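Gellora 工位四月进展

项目经理您好：

这个月的报告我就按平时聊天的口气写了，表格另外附在邮件里，数字以表格为准。

先说大家最惦记的事：Gellora 这台机器又能正常排班了。月初停的那几天，毛病出在夹爪的连杆上。夹合的时候偶尔会顿一下，声音很轻，我站在旁边听了一上午才确定不是我耳朵的问题。拆下来一看，一处销轴磨得有点偏，螺钉倒是都没松。备件是从 Gostton 订的，等了4天，装上去之后重新走了一遍零位，又空载开合了244次，没再顿过。我还是不太放心，第二天早上开机又听了一遍，这回真的安静了！

停机那几天也没白等。Tâm Giáp 把腕部相机的标定流程从头理了一遍。以前我们的做法是标一次管很久，谁碰了支架谁自己记着（结果可想而知）。现在改成这样：只要动过夹爪或者相机支架上的任何一颗螺钉，就必须重标，标完把结果文件和操作人写进日志。整套走下来大约30分钟，比我预想的省事，新来的同事照着单子做也能做完。
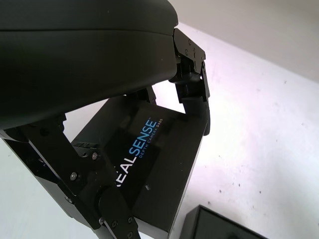 接着说清洁。台面和相机镜头的擦拭以前是想起来才做，这个月起写进了开班检查表，无尘布加专用清洁剂，镜头只许顺着一个方向轻轻擦。我之前一直觉得灰尘影响不大，后来翻了日志，有几次深度图上的杂点，擦完就少了很多。样本太少，我不敢说一定有关系，先坚持做一个季度看看。

线缆这块还欠着账。腕部那根数据线在末端转到极限角度时绷得偏紧，目前的办法是在程序里把转角收窄了一点，暂时够用，但有两个抓取姿态因此绕了远路，节拍慢了一些。Vava 那边答应给我们做一根加长的线，接头改成弯头，图纸我已经确认过了，还在等打样。线到了以后我会把转角限制放开，到时候又得重标一遍，这个时间请您帮我在排班里留出来。

运行情况：恢复之后到写报告为止，一共完成抓取1824次，中途人工干预的那几次都记在表格第二页。多数是料没放到位，和机器本身关系不大，不过有一次是夹爪报了力矩过大，我复位以后没能重现。这一条我没有关掉，先挂着。

经费方面，备件和清洁用品都在预算里，没有超。想跟您商量的是备用夹爪。这次停机，大部分时间都花在等零件上，手头要是有一套装好的整爪，换上去、标定完，半天就能恢复。Khổng 项目组好像也在用同型号的夹爪，能不能两边合买一套放在库房，谁急谁先用？我先去问问他们的意思，您要是觉得可行，我就把报价单一起补上来。

下个月打算做的事情：换新线，放开转角；给连杆的几处销轴做一次上油和间隙检查，以后按月来；还有把那份开班检查表打印出来贴到工位旁边，现在只存在共享盘里，开班的时候没人愿意专门去翻。十月的年度保养我也想提前跟您定个大概的窗口，上次拖到最后才排，弄得大家都很赶。

有什么要我补充的，直接回邮件或者来工位找我都行，我基本都在。

2025年4月28日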